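4 Setting up the desk basket

This section covers the small open basket from the Jandov range. For the lidded ones go to section 6. Read the notes first, takes two minutes and saves you redoing it.

Before you start

Clear the table. Wipe it. Let it dry properly, the base marks some finishes if left standing on damp.

Check the basket for sharp bits of plastic left from moulding, mostly on the underside of the rim. Trim with a small knife, cutting away from you.

CAUTION - do not use boiling water on the basket. Warm water and washing up liquid only. It will not go in the dishwasher.

4.1 Filling

1. Stand the basket long side towards you, with a bit of space at both ends so you can get your fingers under the rim.

2. Flat and heavy things first, straight on the base. Staplers, tape, the big hole punch.

3. Clear inner tub next, if you are using one. Flandar and Garcia both do one that fits. The Manorero one is too wide at the bottom, dont force it.

4. Small loose items go in the tub and nowhere else. Anything thinner than a pencil will work its way out through the slots sooner or later.

5. Press down lightly on the tub. If it rocks, something under it is standing on edge. Take it out, lay the item flat, try again.

Note: the tub can stand higher than the rim. Fine on a table. Not fine on a shelf with less than 12 cm clear above.

4.2 Finding things again

Look through the bottom row of slots before you tip anything out. Strong colours show up best, so keep the red and black items low down and towards the front.

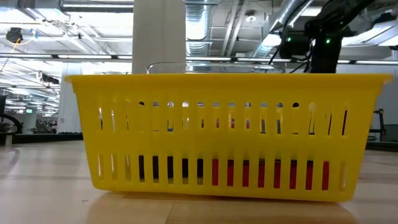
Pale things are harder. Put a strip of coloured tape on them or keep them in the tub, where you can see them from the top.

Labels - stick on the plain band between the two rows, never over the slots. 36 mm tape is too wide on the small size, use the narrow.

4.3 Moving a full basket

1. Take the tub out first if it is full.

2. Lift with both hands, one at each end, under the lip of the rim. Not by one end.

3. Set down flat. Do not drag, grit under teh base will scratch the table.

CAUTION - maximum load 3000 g including the tub. If the long side bows when you lift, put it down and take something out.

Cleaning is in section 5.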